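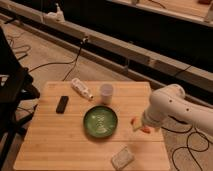 Green bowl on the bamboo tabletop.

Progress report to the Nwosu Fund
Project: Search for a buried impact structure at Erkunon
Prepared by: Bukola Wike, Butport Geological Group
Date: August 9, 2021

1. Background

The Erkunon basin is a nearly circular depression in old sandstone. It was first noted on aerial photographs, and for many years it was explained as a place where the ground had sunk over dissolved rock. Our project wants to decide between this explanation and a meteorite impact. The Fund supports the field work, the thin sections and the gravity survey.

2. Field work

The team returned to the basin in May. Tanko Adeleke led the collecting on the northern side, where the river has cut into the broken rock and one can reach it without digging. Altogether we have now 413 rock samples, all of them labelled and entered in the catalogue. The southern side is covered by thick soil and gave us very little. We ask the Fund to note that the track from Brokimar was closed after heavy rain, and the team lost five days for this reason.

The gravity lines were measured by Osaze Olatunji. The values become lower towards the centre, as is expected over shattered rock, but also over a filled sinkhole. By themselves they do not decide the question.

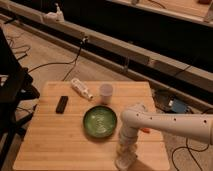 3. Laboratory results

Afshin Mahmoudi has prepared 40 thin sections until now. In most of them the quartz grains are only cracked, and such cracks can come from ordinary movements of the crust. In two sections he found grains with narrow, parallel sets of planes. Shota Shibata is measuring the angles of these planes under the microscope. If they agree with the known directions for shocked quartz, this will be strong evidence for an impact. We do not wish to claim it before his measurements are complete.
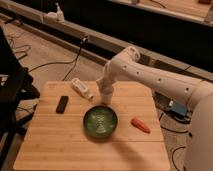 The shape of the basin was also studied again, with the new height data. Erosion has removed a good part of the original rim, and the floor is filled with lake clay. The profile which remains is shallow and wide, similar to the round green bowl on the board, and it shows no central hill. For a structure of this size a central hill is not required, so its absence does not speak against an impact.

4. Next steps

We will finish the quartz measurements first. After this we would like to drill one short core through the lake clay. The drilling company has sent its offer, and it is within the approved budget. We ask only for permission to move the unused travel money to the drilling item. The revised cost table will be sent separately by Tanko Adeleke.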